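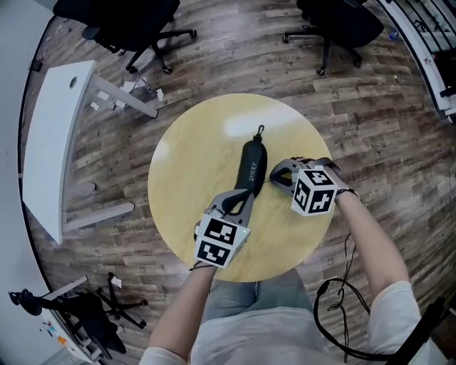 Left gripper jumps sideways in recordings, right gripper arrives late

Product: Deno hand-held grippers, pair
Software: Flurkemum recorder, version 3
Robot used for replay: Akpan two-arm bench
Opened: Feb 13, 2025
Status: open, with notes added as I went along

Hello Prandano support, me again! I've got a pair of Deno grippers and I'm using them to show our Akpan how to pick up a soft pouch and turn it on a round table. It's a black one with SHERY printed along the side and a little clip loop at the end, and it's been a very good object to practise on until this week. I hold the bottom end with the left gripper, bring the right one in towards the middle, take hold, let go with the left, turn the whole thing and put it down again.

The recordings look fine while I'm making them. Green light on both sides, no warnings, nothing in the session log that made me sit up. Then I play them back on the Akpan and one of these happens:

Fault A. The left arm hops to one side for a moment and comes straight back, usually at the point where I'm tilting the left gripper to get its fingers round the end of the pouch. It's quick, but it's enough to knock the pouch out of line, and once it's out of line the rest of the take is useless.

Fault B. The right arm gets to the pouch late. The left lets go when it should, the right hasn't closed yet, and the pouch just drops back on the table.

I've put both on the same ticket as they began on the same afternoon. If you'd rather have them separately, shout and I'll split them.

What had changed beforehand

I've been racking my brain over this. We updated Flurkemum to version 3, and I moved the recording spot to a different table. That's the lot as far as I can remember. Same grippers, same cubes on top, same wrist straps, same me. I didn't run the full calibration after moving, only the quick one, and yes, I can hear you sighing from here.

First thing I tried: cleaning the tags

Cheap and easy so I started with it. I wiped both marker cubes with a dry cloth and checked the corners for lifting. They looked all right to me. Recorded the same task again, replayed it, and the left arm hopped in the same place. No difference at all.

Second thing: the cable

I had a theory that the cable was dragging on the gripper and giving it a tug whenever I reached across. The one on the right hangs down past my forearm in loops and I do catch it with my elbow now and then. So I clipped it to my belt for a set of takes, then let it hang for another set. The belt clip made my wrist much happier (I'm keeping it) but the playback was exactly as bad both ways. The hop is on the left in any case, so I don't know why I was so sure about it. You get attached to a theory.

Third thing: swapping hands

This one told me something. I swapped the grippers over, so the one registered as left was in my right hand, and I swapped the labels in Flurkemum to match. Then I did the task the same way as before. The hop stayed with my left hand and didn't follow the gripper. So the hardware in the left unit is off the hook, and it's something to do with how that hand moves or what the cameras can see of its cube while it does.

Fault B did follow the gripper, though! With the units swapped it was the left arm that turned up late. I recorded it again to be sure and got the same again. So A and B are two different problems after all, and I owe you an apology for lumping them together.

Reply from Prandano support, pasted here so it's all in one place

"Thanks for the detailed notes. For fault A, please look at the tracking confidence for the left marker at the moment of the jump, and tell us how many tag faces the overhead camera has at that point. When a single face is seen at a shallow angle, the solver can settle on the mirrored tilt for a short time. For fault B, please do the clap test: tap the fingertips of both grippers together sharply, then compare the two spikes on the timeline. Please also run the full calibration at the new table and send us the report."

Clap test

Did this straight away, it's rather fun. You hold the grippers up facing each other, knock the tips together, wait, knock them again. On the timeline you should get a spike from each unit in the same place. Mine were nowhere near each other. The slow unit was 300 milliseconds behind, and it was behind by the same amount on every knock, so at least it's being consistent about it. That matches what I see on the Akpan, where the late arm is late by an amount you can see with your own eyes.

I restarted the recorder and tried again. Same gap. I then unplugged the slow unit, let Flurkemum forget it and added it back as a new device, and the gap went. My guess is that the update carried over an old delay setting for that unit and then added its own on top, but you'll know better than me. The device file from before I removed it is attached in case there's anything useful in it. I did save a copy first, for once in my life.

Tracking confidence

You were right about the faces. I stepped through the take slowly and at the start of the grasp the overhead camera has the top and front of the left cube nice and clear. Then I roll my wrist inwards to get the fingers under the soft end of the pouch, one face goes, the other one gets very slanted, and the confidence dips just before the arm hops. As soon as I roll back it recovers.

What I couldn't work out was why it had never bothered us before at the old table, when I must have been rolling my wrist the same way. Then I noticed I'm standing much closer now. It's a low round table and I lean over it, so my hands come in more from underneath than they used to. I had a go at recording from further back with my arms held out straighter, with the cube angled up, and the hop got smaller. Tiring on the shoulders, mind you.

I also wondered about glare. The table has a bit of shine on it and picks up the ceiling lights, which you can see in the gripper's own view. I did a few takes with a plain cloth over the top and the numbers were the same with and without, so I took it off again. The pouch slides differently on cloth and I didn't want that in the training data.

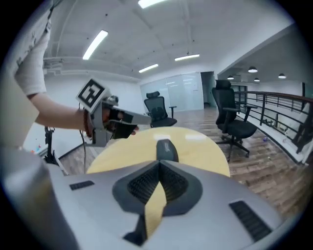
Full calibration at the new table

Right, I stopped putting it off. For anybody else who finds this ticket by searching, these are the steps I followed, with the bits that caught me out.

Clear the table first. I'd left the pouch on it and had to start again.

Put both grippers in the holder with the cubes facing up and wait for the recorder to say it has found them. Mine sat there for ages until I pushed the left one down properly, it wasn't quite home.

Take one gripper at a time and move it slowly round the rim of the table, then across the middle, then up to chest height. Slowly means slowly. I rushed the rim and it asked for the whole lap again.

Tilt it towards you, away from you, and to each side. Go as far as you would in the real task and a bit further. I think this is the bit I was missing out on with the quick version, which never asks for a tilt at all.

Do the same with the other gripper, then both together with the fingers pointing at each other.

Save under a new name. If you save over the old one you can't go back and compare, and support will want you to compare.

Mine passed on the second go. The first one failed on the left side at low height, and I'm fairly sure that was my forearm getting between the cube and the overhead camera.

Replay after calibration

I recorded the pouch task again from my normal standing position, with the wrist roll left in on purpose. The hop is much smaller. It's still there if I go looking for it in the graph, but the Akpan carried the pouch through the handover without knocking it, and the right arm closed before the left let go. I made a cup of tea and watched it again.

I then tried turning my left elbow out before the grasp, so the wrist doesn't have to roll so far. It feels a bit silly, a bit like carving a roast, but the cube stays in view for the whole take and on those recordings I can't find a hop anywhere. I'm going to do it this way from now on and see whether I get used to it.

One thing I haven't tested is going faster. All of these were at a gentle pace and I do tend to speed up when I've been at it for a while.

Still open, please

Can you confirm whether the delay setting is meant to survive an update? I've got another pair of Denos in the cupboard that haven't been plugged in since, and I'd like to know whether to remove and re-add those as well before I use them.

Is there a way to get a warning during recording when the confidence drops? I'd happily put up with a beep. At the moment I only find out at replay, and by then I've put the table back how it was and gone on to something else.

And what should I do with the recordings I made between the update and the fix? The late ones seem to be late by a fixed amount, so I'd think the slow side could be shifted to match. The ones with the hop in them I'll probably just bin, unless you've got a way of patching over the gap. I'd rather not shift anything until you say so, as I don't want to end up with a second wrong version of everything.

Attached: clap test timeline before and after, old device file, calibration reports (the failed one too), one take with the hop and one without.

I've left the ticket open until I hear about the delay setting. If you want a remote look at the recorder, mornings are best, the Akpan is booked for something else after lunch.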